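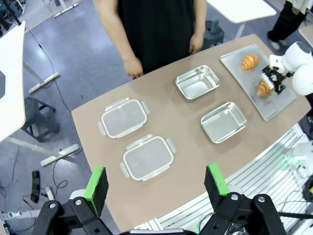 Fig. 4. Two clip-lid containers, two steel trays and the baking sheet with croissants.

4. Setting out and packing baked goods

The Trekbridge container set is sold as suitable for pastry. Treat that as a claim to be tested with your own croissants before you commit a whole batch to it.

4.1 Before you start

1. Clear a table long enough for the baking sheet, both trays and both containers side by side. The Tivia booklet says a counter corner will do. We have not managed it.
2. Wash containers, lids and trays in warm soapy water and dry them by hand. Pay attention to the groove under the lid, where water likes to sit.
3. Close all four clips on each container and lift it by the lid, over the table. If a clip pops, don't use that lid.

4.2 Moving the croissants

4. Let the baking sheet cool for at least 30 minutes. The booklet allows 10, and at 10 the middle of a croissant is still steaming.
5. Pick up one croissant at a time, by the thick part. The tips break off.
6. Set each one on a steel tray in a single layer. The sides are shallow, so anything stacked will slide when you carry the tray.
7. Leave them on the tray until the underside feels cool to the back of your hand.

CAUTION: An aluminum sheet looks the same hot or cold. Use a dry mitt if you don't know when it left the oven.

4.3 Closing the containers

8. Lay a paper towel in the bottom of the container. Maltura sells liners for this. We saw no difference.
9. Put the croissants in without pressing them down. If the lid touches the tops, take one out.
10. Fasten two opposite clips, then the other two. Going around in a circle tends to leave one corner up.

NOTE: "Airtight" on the carton should be read generously. It also promises 3000 openings per clip, and we stopped checking at 200. A tight lid keeps croissants soft, so anyone expecting a crisp crust the next morning will need the oven again - five minutes is usually enough.

4.4 Cleaning up

11. Wipe the sheet while the crumbs are dry. Skip steel wool on aluminum.
12. Store the lids unclipped, beside the containers. For replacement lids, see section 13.

Harasym Kitchen Guides | Contact | Copyright Harasym, all rights reserved | Back to top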